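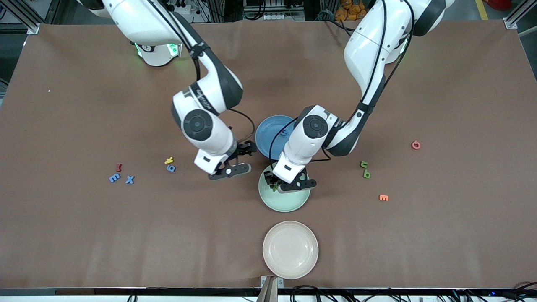
Ticket 211 – Letter cell, right arm stops and waits
Site: Arriaga, kit packing
Equipment: two-arm sorting cell, supplied by Ikbridge
Priority: medium (I put high, it got changed)
Status: closed, with one thing left over for the day shift

Opening note

Hi all, me again from the kit bench. The letter cell has started doing something odd and I've been asked to write it up properly instead of yelling across the floor. So here goes.

The job is the foam alphabet letters for the Ondarero kits. Letters get put out on the brown top in two loose bunches, one each side, and the arms pick them up and sort them by colour onto the plates. Blues go to the slate plate at the back, greens to the mint one in the middle, and reds, oranges and yellows to the beige one at the front. When I say left arm and right arm I mean the robot's left and right, so if you're facing it from our side of the rail they're swapped. We've had two people fix the wrong arm already, so please read that line again.

What happens: the left arm goes in for a green letter at the mint plate and behaves itself. Meanwhile the right arm comes out over its own bunch, opens its gripper, and then just hangs there. No alarm, green lights on the base the whole time. It can sit like that for up to 32 seconds before it makes up its mind. Then it picks the letter and carries on like nothing happened.

It doesn't sound like much, but the trays behind us fill up and whoever's on closing ends up sorting by hand to catch up, which is the exact job the cell was meant to take off us.

First reply from Ikbridge support (pasted in from email)

"Please confirm whether the pause occurs with all three plates in place, and whether it occurs when only one side of the table is loaded."

Fair enough. Tried it after morning tea.

Right side bunch only: no pause, because the right arm has nothing to do.
Left side bunch only: no pause. Right arm goes straight in, grabs, drops, goes back.
Both sides loaded: pause, nearly every time the left arm is working over the middle plate.

So it's only when they're both busy. I also tried it with the beige plate taken off and it made no difference at all, except that the cell complained about the missing plate, and I deserved that.

Second go

Their next idea was that the right arm couldn't see its letters properly. I gave the top a wipe and pushed the sheet down where it wrinkles along the sides. It's never sat completely flat there, and I did wonder if a letter on a wrinkle was reading as tilted. Ran 11 loads like that. The picks looked a bit tidier to me, but the waiting was still there, so that's a nice thing to have done and nothing to do with this ticket.

While I was at it I had a look at how close the plates are. The back two are nearly touching and the beige one is off on its own nearer the rail. When the left arm reaches into the mint plate its wrist comes right over the front of the slate one. And the letters the right arm was stuck on were the blue ones! Which need to go on the slate plate. Which has the other arm parked over it.

I sent that to Ikbridge with a fair few exclamation marks.

Third go

They agreed (quickly, credit to them). The cell keeps a bit of space around each arm that the other one isn't allowed into, and the last update from Tradbridge, who do the scheduling side, made that space bigger. The right arm was choosing a blue letter, checking if it could get to the slate plate, finding the left arm in the way, and waiting above the letter for its turn. It could have done the yellow Y or the red I in the meantime, as those go to the beige plate and there's no one over there. It just didn't know it was allowed to swap the order.

Two changes made:

1. Slate plate moved back and over towards the robot's right, so there's a proper gap between it and the mint one. I marked the new spot with pencil on the sheet. Please don't rub it out.
2. Tradbridge turned on a setting that lets a waiting arm pick a different letter if its plate is blocked.

Ran it through to lunch on Friday. I saw a couple of short waits and none of the long ones. I'm happy to call that fixed.

The bit that isn't really a fault

I'm putting this in because the form has a box for "effect on staff" and we usually leave it blank.

Before the cell, two of us sorted letters all shift. It was boring, and my wrists don't miss it, but you could chat and you could see straight away if a b was coming through with a chunk out of it. Now one of us loads the top, swaps the plates and keeps an eye on things, and the other's gone over to bagging. I like loading better, most days. What I don't like is standing there when an arm stops and not knowing if it's thinking or broken. The light's green either way. I reset it three times the first morning when it was only waiting its turn, and each reset cost us more time than the wait did.

So could we please get something on the screen that says "waiting for other arm"? Ikbridge say it can be done and need someone from our office to ask for it. I'm asking our office, in writing, in this box.

The other thing is the damaged letters. The cell sorts by colour and it'll happily put a torn one on the right plate. We've been catching them at bagging, but the bagging person never agreed to that as part of their job and it slows them down. Needs a chat at the next toolbox meeting – I'll bring it up if no one else does.

Left over for day shift

Check the slate plate is still on its pencil mark before first load. If the right arm stops over the letters, give it a slow count to ten before you touch reset. If it's still there, open a new ticket and mention this one, and write down which colour it was stopped over.

Closing this now.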